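Speaker notes – Mailers inside mailers: folding and nesting
Flestcombe packing forum, January 2025

Slide 1. Introduce myself, thank Howard Nuttall for the slot. Scope is plain corrugated mailers only. No tape, no void fill. Questions at the end.

Slide 2. Terms. Tray, lid, dust flaps, tab. Point to each one. The dust flaps fold in before the lid comes down; if they splay, the lid will not seat. Say this slowly.

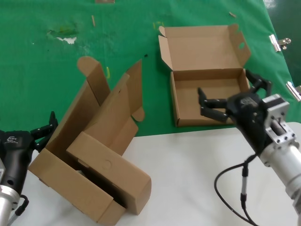 Flat mailer with lid up and dust flaps out; larger box, part folded, at left.

Slide 3. Nesting order. Inner boxes are closed first, then placed. At Gremano we tried placing them open and gave it up after two trials. Ayten Tatlı has the figures if pressed – 67 packs, 45 accepted. 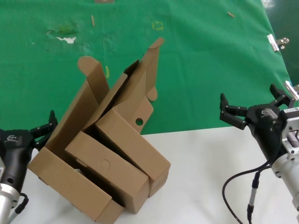
Tilting the outer box gives a better approach to the far wall. The penalty is that the inner boxes can settle at an angle, and the lid then bears on a corner. Square them up before closing. Pearce allows 4 mm of clearance per side, which I think is mean.

Slide 4. Lid position. Fold it well back before loading. A half-raised lid drops over the opening.

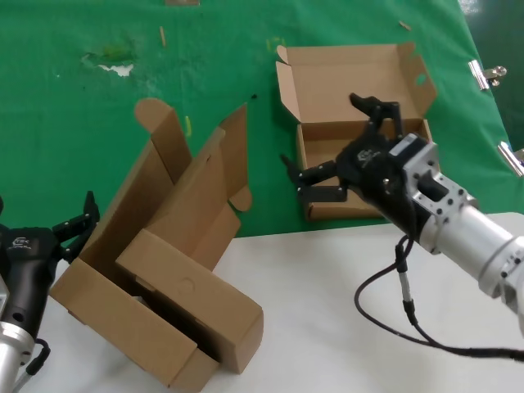 Right-hand box open, lid folded back, small round hole near the upper right corner of the flap.

Slide 5. Open points: crease fatigue, tab wear. Next trial in March.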